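Skindurero Home Notes
Kitchen > Tables and surfaces

Keeping a marble-look table looking good

I love a marble-patterned tabletop! It cheers up a plain kitchen, it goes with nearly any dishes, and a busy pattern is wonderfully forgiving between wipes. It hides crumbs so well, though, that you have to clean by feel. Run a dry hand over it first, then go in with the cloth.

For everyday cleaning I use a soft cloth, warm water and a drop of dish soap, 2 ml in a 600 ml spray bottle. Spray the cloth, wipe toward yourself, and dry with a second cloth right away so you don't get streaks.
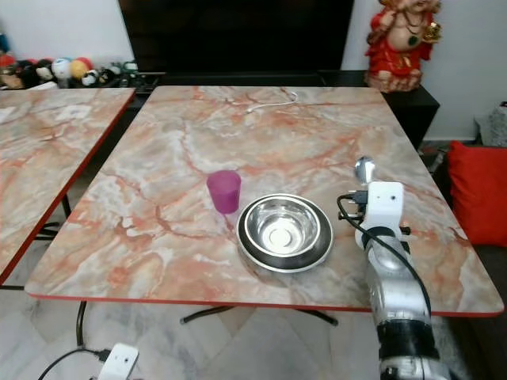 Page last changed: October, by Agnese Lill

Pink and white with a thin red edge, what a happy table! Trim like that deserves its own minute. Grease loves the little line where the band meets the top, and an old soft toothbrush gets it out beautifully (go along the line, never across it).

Stainless steel bowls and spoons come up shiny if you dry them by hand while they're still warm from the rinse. Water spots already there? A splash of white vinegar on a damp cloth, rinse, dry, done. Colored plastic tumblers like a gentler life, so keep scouring pads well away from them or they go cloudy.

Margus Lepik wrote in with a good one for loose cables on the table: coil them, slip on a hair tie and put them in a drawer before you start wiping. I tried it and now I do it every evening!

Dark metal legs show dust faster than anything. A barely damp sock over your hand does all the way around in one go, right down to the floor.

Next page: Getting candle wax off a tablecloth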